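[flavdale-hw] Re: Processor swap in the desktop batch, no POST after reassembly

Afroza Bepari wrote:

> We have 39 Dell desktops from the Moser office to go through before the
> end of September. All of them are getting the processor upgrade from the
> Pidov parts lot. I have done two so far. The first is fine. The second
> powers up, fan goes to full speed, no video, and the power button blinks
> amber. I put the old CPU back in and it does the same thing.
>
> Questions:
>
> - does the power supply have to come out to get at the socket? On these
> it swings or lifts somehow, but I didn't want to force it and worked
> underneath, which was tight
> - how much pressure is normal on the lever? It felt like a lot
> - do I need to clean the old paste off the underside edge of the chip, or
> only the top
> - is there anything on the Fallon page about this? I found the RAM
> procedure and nothing else
>
> Thanks,
> Afroza

Answers inline got too long, so I am putting them in order of the job. The Fallon page covers memory and drives only. Whoever has edit rights is welcome to lift any of this for it.

Access

Working underneath the supply is probably where the trouble started. You want a straight vertical path to the socket. If your hand comes in at an angle, the processor does too, and a corner touches the contacts before the rest of it does. Check the service manual for your exact model before moving the supply. The case layouts differ between form factors even when the front panels look alike. If it resists, there is a screw or latch still holding it. Watch the cable bundle as it moves, particularly anything routed beneath it, and don't let the supply hang on its wires.

Disconnect mains, hold the power button for a few seconds, then clip the wrist strap to bare chassis metal. Painted or coated surfaces don't count.

Cooler

The cooler comes off four mounting points, two above the socket and two below. Loosen in a diagonal pattern, a couple of turns each, until all four are free. Unplug the fan at the header first. If the old paste has set, twist the heatsink a few degrees each way before lifting. Do not pull straight up on a stuck one. The load frame will normally hold the processor down on this type of socket, but you are then flexing the board.

Clean the heat spreader while the processor is still clamped. Isopropyl on a lint-free cloth, wiping inward from the edges. Fine scratches on the spreader are cosmetic. To your question: only the top needs paste removed as a matter of course. If there is any on the green substrate border, take it off with a swab, and if there is any on the pads underneath, that has to come off completely before the chip goes anywhere near a socket.

Release the lever by pushing it down and slightly outward to clear the catch, then let it up under control. 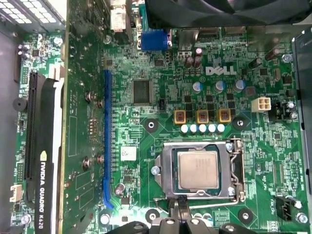 With the tension off, the processor is just resting there under the frame. Don't tip the case or reach across it for a tool at this stage. Put the driver down, have the tray or clamshell ready and open, then lift the frame.

On force: yes, the lever takes a lot when closing. It is compressing every contact in the socket. Some creaking is normal on the way down. What is not normal is resistance in the first third of the travel. If you feel that, open it again and look at how the processor is sitting. The alignment notches must line up, and it should lie flat with no rocking before the frame goes anywhere near it.

Removal and inspection

Lift the processor by two opposite edges, straight up. No sliding. On this batch I would do the following on every unit, including the one that works:

1. With the frame open and the processor out, look at the contact field under a bright light held low to one side. Rotate the light through all four directions. A good field shows a regular pattern that changes evenly as the light moves. A bent pin catches the light at the wrong moment. 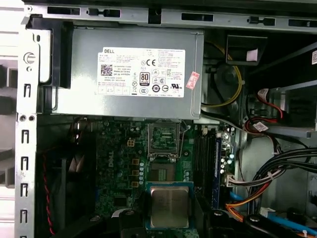 2. Check the pads on the underside of the processor for paste, fingerprints and fibers. Isopropyl again, and let it dry fully.

3. Note which socket it is and compare the new part against the supported list for that board and firmware version. Same socket does not mean supported. Firmware updates go in with the OLD processor fitted. If you skip this on a unit that needs it, the symptoms can look a lot like yours, except that the old CPU would then bring it back.

4. Lower the new processor in, notches aligned, and release it. Don't press on it.

5. Close the frame, then the lever, and confirm the lever is under its catch. I have received machines with it left loose alongside the catch and the cooler fitted over the top.

If you are going to be away from an open socket for any length of time, fit the plastic cover. A dropped screw or a corner of cloth snagging a row of contacts is a board replacement in practice. I have straightened pins under a microscope and would not do it for a desktop over five years old.

Your second machine

The old CPU not bringing it back points away from firmware. In order of likelihood:

- Processor power cable not plugged back in, or not fully home. It is the white four-pin connector on the board near the socket. If you disturbed it while working under the supply, start with that. Latch side must engage.
- Memory unseated by the same route. Remove all, refit one module in the first slot.
- Cooler tightened unevenly. Back off all four and redo diagonally.
- Bent contacts. Look as per step 1 before you try any other processor in it.
- Pads contaminated on the chip.

Write down the blink pattern. It is a code, and the manual for the model has the table. "Blinks amber" is not enough to go on, so count the amber flashes, then any white ones, before the pause.

Also check that the SATA cables are still seated at the drive end. It won't cause the no-video fault, but they get pulled during this job and you will chase it later as a missing boot disk.

Please do not move the processor from the bad unit into a good one as a test until you have looked at its pads. If it has paste on the underside, you will end up with two bad sockets.

For the rest of the batch I would log the model, firmware version before and after, and the result of the socket inspection on the same sheet as the service tag. If the Pidov parts have any marks on the pads on arrival, set those aside and post the lot number here.

Bring the faulty board's blink code back to the list and someone will look it up against the table.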